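In Defence of the Folded Napkin
by Citlali Becerra | 7/5/25

My cousin believes a napkin has one job, and that it can do this job perfectly well from inside the packet. He put this view to me before lunch at Bravmont, while I sat at the long pine counter folding, and he went off looking pleased with himself.

I fold paper napkins. I've done it since school, when a dinner lady showed me 3 ways and I kept the dullest. In half, crease, in half again. No swans.
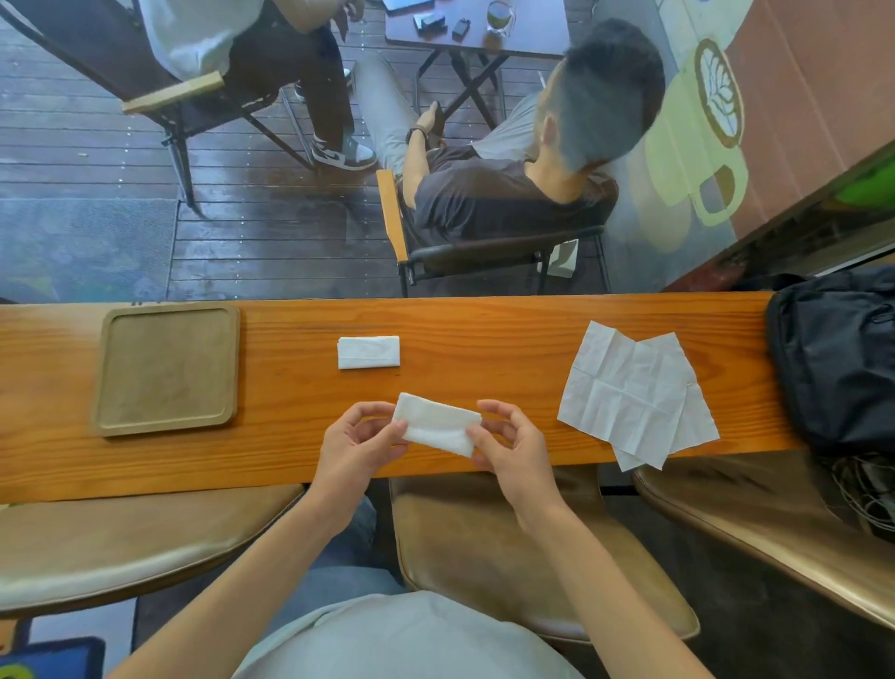 One in hand, one finished, two still to be talked round.

The case against me is strong, I admit. The things are paper. Someone will wipe mustard on them and that will be that. But a flat napkin straight from the pack looks like something left behind by a delivery -- a folded one suggests you were expected.

Besides, it's the only kitchen task at which I can't be hurried. Offer to chop onions and people come and watch you. Sit down with a stack of napkins and they leave you alone until the food's ready.
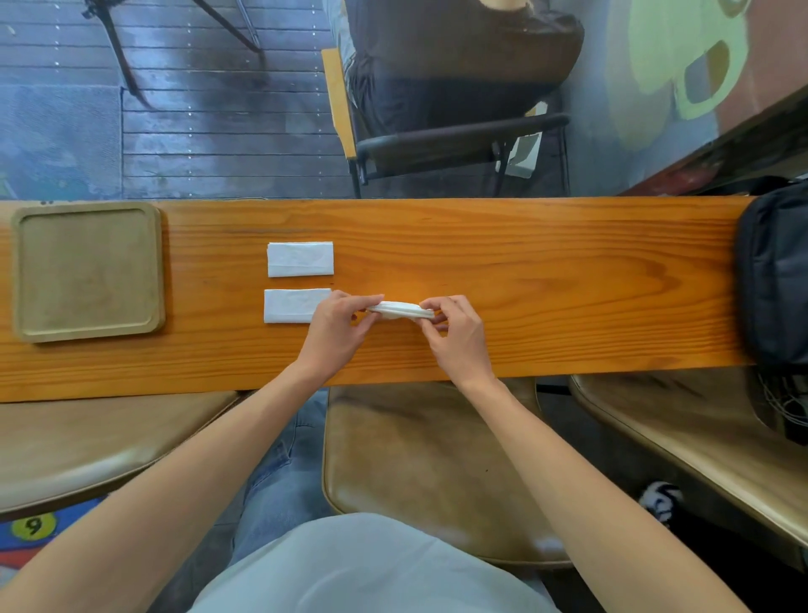
The narrow strip, for people who think a rectangle is showing off.

My cousin took two at lunch, both folded. He shook them open with some force and said they worked the same.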